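Codell Help Desk
Ticket 579
Subject: Blue block sticks in grey base, then won't sit flat
Product: Codell block and base set
Opened: May
Status: Solved
Tags: fit, recess, tight block, cleaning

Opened by customer, 9.10 am

Hello! First of all, we love this set. It has been out on the long table nearly every day since it arrived and I would be very sad to send it back, so I'm hoping there is a simple fix.

The trouble is the blue block. It used to drop into the square recess in the grey base with a lovely soft click, and come straight back out again. Since last week it goes in part of the way and stops. If I push it, it goes down, but one corner stays a little proud of the others. Getting it out again means picking the whole base up and giving it a good shake over my palm (not very dignified).

Things I have tried so far:

Turning the block a quarter turn. Slightly better one way round, slightly worse the other.
Turning it upside down. No change that I can feel.
Wiping the block with a dry cloth. No change.
Blowing into the recess. No change, and I got dust in my eye.

The base isn't cracked as far as I can tell. Is this a known thing? Can a block swell?

Reply from Codell support, 10.25 am

What a nicely set out report, thank you! Your notes on the quarter turn are a big help.

Blocks in this set don't swell in ordinary room conditions, so please don't worry about that one. When a block goes from a good fit to a tight one over a week or so, we nearly always find one of these:

Something stuck low down on an inner wall of the recess, where a puff of air won't shift it.
A raised nick on one edge of the block, usually from a drop on a hard floor.
The base sitting on something uneven, so it rocks as the block goes in.

The fact that one way round is better than the other makes me lean towards the nick, but let's look at all of them. Could you do the following and write back with what you find?

Run a fingertip slowly along every edge of the blue block with your eyes shut. You'll feel a nick long before you see it.
Hold the base under a lamp and tilt it until the light reaches the bottom corners of the recess.
Put the base on the table with nothing under it and press each corner in turn.

A picture of the block and base together on the table would be great too.

Customer, 11.40 am

Eyes shut test done, and it's brilliant, I had no idea fingers were so good at this. There is one rough spot on the blue block. It's tiny, near a corner, on the edge between two of the sides. I can only just see it now I know where to look.

Lamp test: I thought the recess was clean, but in one bottom corner there is a smear of something. It looks like old glue, or perhaps sticker backing. We did have the sticker sheets out on the same table a while ago, so I have my suspicions.

Press test: the base doesn't rock where I normally put it. I also tried it further back, near the far edge of the table where the surface has some faint wrinkles, and I'd say there is a very small wobble there. Could be wishful thinking.

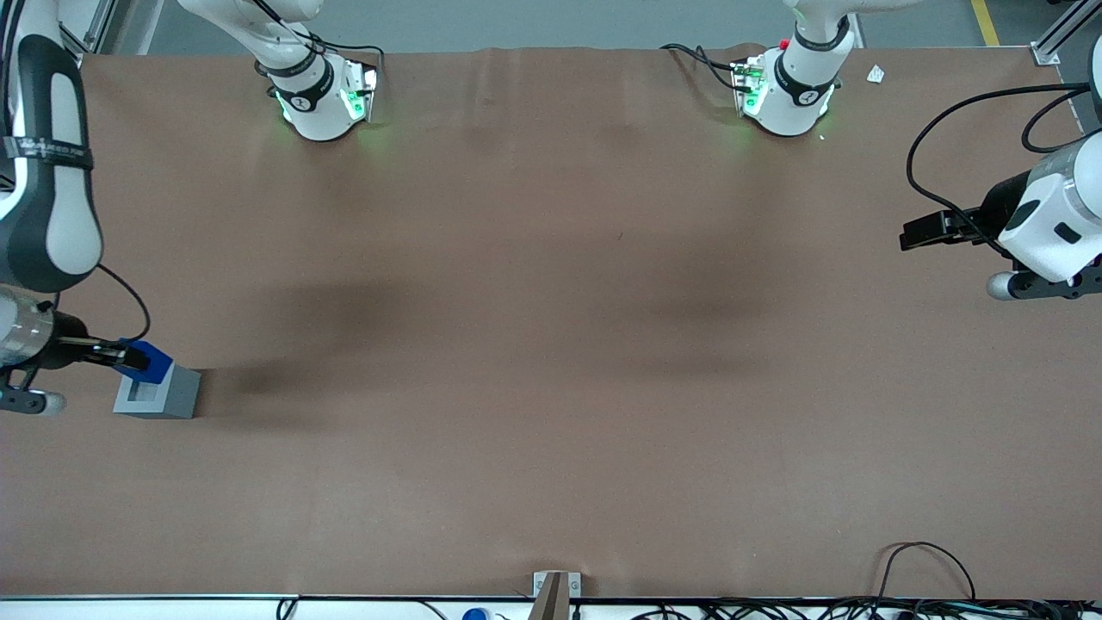
Blue block over the grey base on the brown table, open slot facing up.

So it looks as if I've got a bit of everything on your list! Which do I tackle first? I have a nail file and a bottle of sticker remover at the ready, and I'm itching to use both.

Reply from Codell support, 12.05 pm

Please put the nail file down for a moment! It would probably work, but it's very easy to take off too much, and a block that rattles in its base is much less fun than a tight one.

I'd start with the smear. A thin patch of glue low in the recess would explain the corner that stays up, and it might well explain the sticking too.

1. Fill a bowl with warm water and one drop of washing-up liquid. Warm, please, as hot water can warp the base.
2. Stand the base in it with the slot facing up, so the recess fills, and leave it for ten minutes.
3. Tip the water out and work a cotton bud into the corner with the smear, rubbing in small circles.
4. Rinse, shake and leave it upside down on a tea towel until it's properly dry inside.

I'd leave the sticker remover out of it. Some of them are fine on our bases and some leave a dull, tacky patch, and I can't tell you which kind you've got.

Once it's dry, try the block again before doing anything at all to the nick, and let me know how it goes in each way round.

Customer, 3.50 pm

The smear is gone! It took two goes with the cotton bud and it came away in one stretchy little string, so definitely glue. I was absurdly pleased.

The block now sits flat. All the corners are level and I've tried it over and over to be sure. It still catches a touch on the way down in one position, though. The other way round it's lovely.

A question while I'm here - should I be storing the block in the base, or separately? We've been putting it away in the base and closing the box on top.

Reply from Codell support, 4.15 pm

Wonderful news about the glue! The bit of catching that's left will be your rough spot.

If you have very fine sandpaper (300 or finer), lay a sheet flat on the table, rough side up, and draw the blue block's nicked edge along it, tilted slightly, 3 times and no more. Wipe it, feel it with your eyes shut again and try it in the base. If it still catches, do the same again. Moving the block over the paper keeps the edge straight, where rubbing the paper over the block tends to round it.

If you haven't got any sandpaper, the back of a metal teaspoon pressed firmly along the nick will often flatten it enough. It's slower but you can't overdo it.

On storage: separately, please. Stored in the base with a lid pressing down, a block can get pushed against one wall for days on end. A small cloth bag is ideal, and it saves the edges from knocking against everything else in the box.

Customer, 5.30 pm

No sandpaper in the house, so teaspoon it was. I leaned on it for a few minutes along the edge, and the rough spot has gone down to almost nothing. In it goes, any way round, with the click back! I had forgotten how satisfying that click is.

I've moved the sticker sheets to a different table, and the block has got its own bag (an old one from a pair of sunglasses). I also put the base back in its usual place and kept away from the wrinkled bit at the far edge, just in case.

Very happy to have this closed. Thank you so much, this was far more fun than a return would have been.

Reply from Codell support, 5.40 pm

Hooray for the teaspoon! I'm marking this one as solved. The ticket stays open to replies for 26 days, so if the catching comes back just answer here and it'll come straight to us with all your notes attached.

Internal note added to ticket
Cause: glue residue in bottom corner of recess, plus raised nick on one block edge. Fixed by customer with warm soapy water, cotton bud and back of teaspoon. No parts sent. Add the eyes shut test to the tight block help page, and put the line about sticker remover higher up.

Related help pages
Block too loose in base
Cleaning the recess
Which way up does my base go?
Asking for a spare block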